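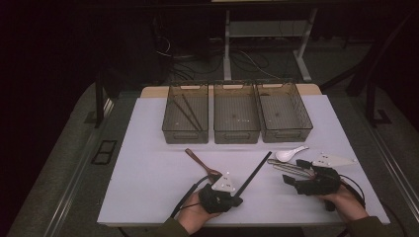
Faith Owino reckons my last page on kitchen drawers was far too kind to cutlery trays, and that the long things never fit in them anyway. She wrote to say her spoons ride up on the divider and jam the drawer every single time, and what was I going to do about it?

Well, Faith, I've had a good long go at it now and I do have some answers. I also have a bruised thumb from getting my own drawer unstuck with a fish slice, so I feel your pain!

First thing, measure the inside of the drawer and not the front. I've got this wrong more than once. My front is lovely and wide but the runners eat into it on both sides, and there's a lip at the back that steals a bit more. Then measure the height with the drawer pushed nearly shut, looking in from above, as the worktop rail usually hangs lower than you'd think. Mine left me 8 cm, and a ladle standing on its side was over that.

If you're buying separate bins (I like them much better than one big moulded tray), get the longest one you can and lay your wooden spoons and chopsticks corner to corner. You gain a surprising amount of length on the diagonal. I had a spoon I'd nearly given away to my sister-in-law and it went in with room to spare.

Wooden spoons want to be properly dry before they go in anything with sides. I stand mine in a jug by the window overnight, handle down, and put them away with the breakfast things. When they get that furry feel, rub them over with fine sandpaper, rinse, dry, and work in a little food-safe mineral oil with a scrap of old T-shirt. Leave them till the next day and wipe off whatever hasn't gone in. Twice a year does it for me, though the one I use for curry gets done more often and is still orange.

Bins slide about, that's the other moan I get. A bit of rubbery shelf liner cut to the size of the drawer cures it. Or two blobs of white tack under each, which is what I did in the caravan at Morthorpe, and they stayed put all the way home.

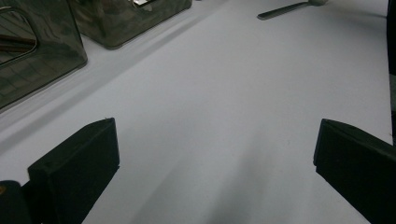
Now, before any of it goes back, give yourself a clear surface to sort on and wipe it down well. I use warm water with a drop of washing-up liquid, then a second cloth wrung out in plain water, then a dry tea towel. People skip the plain water and then wonder why everything's streaky. Tip the whole drawer out, crumbs and all, and only put back what you've used since June or whenever you last had a big cook. The rest goes in a box on top of the cupboard - if you haven't climbed up for it by Christmas, off it goes.

Oh, and plastic bins scratch if you scrub them. Soft cloth, lukewarm water, and an old toothbrush for the corners. I put one through the hot wash once and it came out shaped like a boat.

Comments (3)

Tatu Mabula
Corner to corner! Fifteen years of snapping chopsticks to make them fit. Thank you.

Josphat Lukumay
Is walnut oil all right on spoons? I've got a bottle that needs using up.

Atieno Mwaipopo
Josphat, I wouldn't if anyone with a nut allergy eats at yours. I stick to the mineral stuff. Liner tip works a treat in the bathroom drawer too.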